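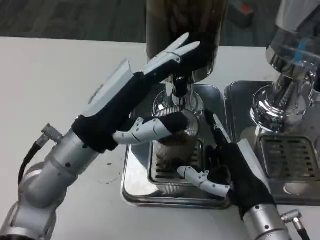
An der Kaffeemühle

Start > Threads > Musik > Laienorchester

Ursina Kaufmann · Mai, 22:40 Uhr

Unser Orchester soll ab Herbst ohne Vorspiel aufnehmen. Wer sich anmeldet, sitzt drin. Klingt freundlich, ich habe trotzdem Fragen. Kleiner Thread.
14 Antworten · 31 Mal geteilt

Der Vorschlag kommt von Roswitha Schwaiger, erste Bratsche, seit Ewigkeiten dabei. Ihr Argument: Vorspiele schrecken ab. Mag sein. Bei uns fehlen aber Fagotte, und Fagotte haben wir noch nie durch ein Vorspiel verloren. Es kommen schlicht keine.

Was wir dagegen reichlich haben: Flöten. Zwei Stellen, und auf der Warteliste stehen mehr Leute, als in den Probenraum passen. Wer entscheidet da künftig? Das Datum der Mail?

Als Vorbild wird ständig das Orchester in Barros genannt. War ich im Frühjahr im Konzert. Dvořák, Achte. Schöner Saal, nette Leute, und im Finale waren Celli und Hörner mindestens zwei Takte auseinander. Der Applaus war herzlich. Ist das jetzt der Maßstab?
9 Antworten

Dazu soll die Anmeldung über Waninel laufen, so ein Portal für Ensembles. Kostet 130 Euro im Jahr. Bisher macht das eine Tabelle — die ist hässlich, aber sie weiß, wer B-Klarinette und wer A-Klarinette hat. Das Portal kennt nur »Klarinette«.

Auf Nachfrage hieß es, das könne man im Freitextfeld eintragen. Aha.

Damit mich keiner falsch versteht: Ich habe mein eigenes Vorspiel gehasst. Mozart, Exposition, kalte Finger, und der Dirigent hat die ganze Zeit in seiner Partitur geblättert. Abschaffen kann man das von mir aus. Aber dann bitte mit Probezeit, sagen wir ein Programm lang, und danach ein ehrliches Gespräch.

Genau dieses Gespräch will bloß keiner führen. Ich vermute, darum geht es bei der ganzen Reform. Das Nein wird einfach abgeschafft.
22 Antworten · 8 Mal geteilt

Abgestimmt wird nach der nächsten Probe. Brahms, Tragische Ouvertüre. Falls jemand Fagott spielt — meldet euch, mit oder ohne Vorspiel.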